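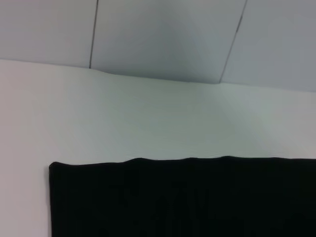 Hinura opens refitted training rooms in Grondasdale

GRONDASDALE, 1/5/19 — Hinura, the learning center for adults who want to enter the building trades, has opened its refitted training rooms to students. The work was done by the local interior contractor Ajayi, and it was the first full renewal of the rooms after many years of daily use.

12 shares
0 comments

The project covered some 4000 square feet on one floor. The old ceiling had become stained in several rooms, and the walls had many holes from shelves and boards which were moved again and again. Ajayi took down the old ceiling, repaired the surface of the walls and installed a new ceiling of flat, pale panels with narrow seams between them. The walls were painted in matte white.

"We asked for a quiet room," said Titilayo Anozie, director of Hinura. "Our students come in the evening, after their work, and they are tired. They need good light and a wall that does not take their attention. I am very glad with the result."

According to Ayodele Chukwu, who managed the project for Ajayi, the most difficult part was the line where the ceiling meets the wall. The building is old and its walls are not straight in every place, so the panels at the sides had to be measured and cut one by one.

"If you cut all panels the same, you will see it immediately at the wall," Mr. Chukwu said. "We spent 30 working days in the rooms, and a big part of this time was for the edges. A person who only enters to sit and learn will maybe never look up. But the students here are learning this trade — they will look up."

For this reason Hinura decided to leave the walls without decoration during the first term. Beginners in the painting and finishing course will use them to study how daylight and lamp light change the color of a white surface, and how a small unevenness shows when the light comes from the side. Kidus Nigatu, who teaches the course, has prepared two new lessons on this subject.

"Before, I explained it with drawings," said Mr. Nigatu. "Now I can ask the group to stand under the seam and tell me what they see. It is a much better lesson."

The rooms can receive 67 students at the same time. Courses in painting, panel installation and basic carpentry start again this month, and registration is still open for the evening groups. A second part of the project, with new storage for tools and a wider entrance, is planned for September.

People who wish to visit the rooms before they register can ask for an appointment at the Hinura front desk. Visits are free of charge and take place in the afternoon, before classes begin.

Press contact: Oluwatosin Okafor, Hinura, Grondasdale

Share this release
12 shares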